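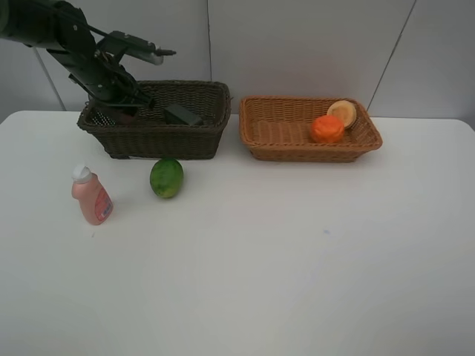 Baskets, and the Quiet Pleasure of Sorting

By Beverley Ashworth

I own far too many baskets, and I would like more. They have crept into every room of my house in Corow, and the ones I love best are the plain rectangular ones that live on a table and get used all day long.

My conversion came one wet February, when I gave up on the deep kitchen drawer. Everything went out onto the table – batteries, corks, a jar of buttons, six rolls of tape – and I sorted it into two baskets, one dark and one light. It took an afternoon and I enjoyed every minute!

Two colors, I'm convinced, is the trick. Dark brown wicker is wonderful for the odds and ends you'd just as soon not look at, and a lighter, tan weave makes food look so inviting. Put an orange in a tan basket and the whole kitchen cheers up. Everyone in my house learned the system in a day, and there wasn't a label in sight.

Shape matters too. A flared rim gives your hand room to get in and out, while a rolled one is kinder to sleeves and knuckles. I like a low basket for fruit and bread, so you can see right down to the floor of it and catch the pear that's going soft. Tall bottles I leave standing on the table, as they tip over in wicker the minute you move anything.

I bought most of mine at Smits, a narrow shop on the Drodeck road with 130 kinds of basket hanging from the ceiling (bring a tall friend). The small rectangles are good value, and the weaving is tight enough that crumbs stay put until you shake them out on the back step. Do that weekly. A soft, dry paintbrush gets the dust out of the bands, and a barely damp cloth handles the rest – then let it all dry well away from the radiator.

I still have the hall closet to tackle. There are scarves in there I haven't seen in years, and I've already picked out the basket.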